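Minutes of the gripper comparison meeting, April

Present: Canan Tokgöz (chair and minutes), the arm group, the simulation group, one guest from Wundum
Start: 14.00

1. Minutes of the last meeting
Accepted with one correction. The Soloveo controller was returned in March, and it was not returned in February as we wrote.

2. Two-finger gripper from Awasthi
The arm group made 60 grasps with the standard set of kitchen objects. The gripper is strong and easy to mount, but it turns flat objects when it closes on them. The rubber pads became worn after 36 grasps and had to be changed. Awasthi will be asked for the price of harder pads.

3. Controller
The Wundum guest explained the new version. The delay between command and movement is shorter than before, but the start is still slow, more than two minutes on our computer. It was discussed if this matters for us. Most people present thought that it does not, the arm group did not agree. The point stays open.

4. Budget
We can buy 2 hands or one hand and one controller this year. No decision until the Ullumier offer has arrived.

5. Five-finger hands in simulation
The simulation group has put the Ullumier hands on both arms in the kitchen model, before we pay for real ones. The question from the arm group was if the forearm will hide the object from the head camera. With the right arm reaching to the far end of the table, the forearm lies across the right half of the pan, and the plate is also partly behind it - so a second camera view should be tested. The left hand, open over the free part of the table, gives no such difficulty. Canan will write the camera test plan and send it to all before the next meeting.

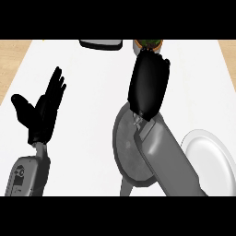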